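Home News Visits Fairs About Contact

Open day at the Rornwood furniture rooms
July 2026
By the visits desk

The bus to Rornwood takes 70 minutes if the driver is in the mood and longer if he wants a sandwich, so I arrived with time to read every poster in the lobby. There were 4. One was for last October's open day, and it promised the same coffee.

Skilell, the outfit that fits out small offices for people who would rather not think about it, had opened its display rooms for the afternoon. You sign a sheet, you get a sticker, and you are let loose among the desks. My sticker said VISITOR 66. I saw perhaps a dozen other people all day and would like to know what became of the rest.

The first room is seating and I will be brief. I sat in 7 chairs. They were all fine. A card on each one explained which part of my back it was on good terms with, and by the fifth card I had learned the names of several parts I had not been worried about before.

The second room is where the desks live, and I spent most of my visit there. Skilell is devoted to white. White desks, white walls, white legs going down to a plank floor that must have been grateful for the chance to be brown. After ten minutes you start to feel like a crumb. The one I kept going back to has a rectangular opening cut into the top near the front edge, with a round cable grommet right by it. I put my hand over the opening, took it away, and put it back. The leaflet calls this feature "access." I have a desk at home with no access at all, and I had never pitied it until then. 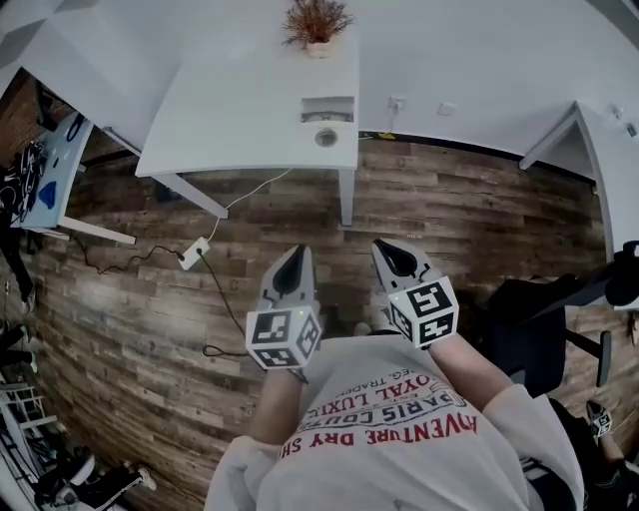

The white desk with the cutout, with a potted plant at the far end and the power adapter on the floor.

I was fond of the plant. It has spiky, reddish-brown leaves and the look of something that has outlived a few managers. Desk showrooms usually go for a fern or a bowl of fake lemons, and I respect a firm that picks a plant with a temper.

Cables are the great test of any office furniture, and Skilell has passed about half of it. The grommet is neat. The adapter still ends up on the floor, with its black cable wandering off across the planks as it does in every home in America. The Plornemetti tray, which is supposed to fix all this, was on order. It was also on order in October, according to a man in the coffee line who had evidently come for the tray.

Lunch was a Carrier roll, a local thing with ham and a great deal of mustard, served on a napkin too small for it. I ate mine standing in the lobby, having been asked very politely not to eat it at a desk.

The last stop was a table of leaflets and a box for comments. I wrote that the chairs were fine and asked about the plant. No reply as of this writing. The bus back was on time, sandwich and all.

Related visits
Rornwood spring fair: mostly gravel
An afternoon at the envelope works
Plornemetti warehouse sale, what was left of it
Two lighting showrooms and a headache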